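Kenen Dye Kits - Questions We Get A Lot

Last updated 6th July

Do I need the starter kit or can I just buy refills?

Refills are fine if you already have jars and a scoop. First timer - get the starter.

How much fabric does one packet do?

One Gradlow packet does 6 ounces of dry fabric at full color. So a t-shirt, more or less. Weigh it dry. Going over just gets you a paler shade, nothing breaks.

Will it work on polyester?

No. Cotton, linen, rayon, silk. Blends come out lighter, and the stitching is often polyester so it stays whatever color it was.

Should I test the color first?

Yes please. Most of the refund emails are about a shade that looked different on the website. Mix a tiny bit, dip a scrap, let it dry all the way, then look at it in daylight. Wet fabric always looks darker.

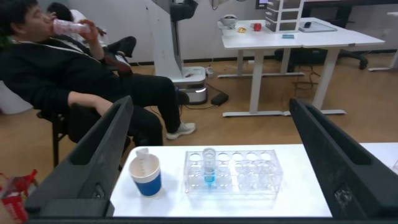

Small test amount of blue, with cup and scoop.

Blues are the fussiest, test those twice. Write down how much powder you used or you wont be able to match it later.

Hot water or cold?

Depends on the line. Gradlow is warm tap water. Clostier is the hot one, stovetop, not for plastic tubs. It says on the front of the packet.

Can I keep mixed dye overnight?

Clostier yes, lid on, a few days. Gradlow no - once the fixer is in it's good for about 55 minutes and then it goes weak. Dry powder keeps for ages if the packet is shut.

My color washed out. What happened?

Usually not enough fixer, or rinsed too early. Some runoff in the first washes is normal. Wash it alone for a bit.

Is shade 291 coming back?

Hopefully March. Wróbel make that pigment for us and the last batch was off so we sent it back. Nearest match right now is the plain navy plus a pinch of black.

Is it safe for kids?

Adult does the powder part. Gloves, and dont breathe the dust. Don't use your kitchen spoons and then put them back in the drawer.

Can I pour the leftovers down the sink?

Small amounts, yes, with lots of water. Wipe the sink right after, espeically if it's white.

Shipping and returns?

Unopened packets, send them back any time. Opened ones no, sorry. Order number on the outside of the box please.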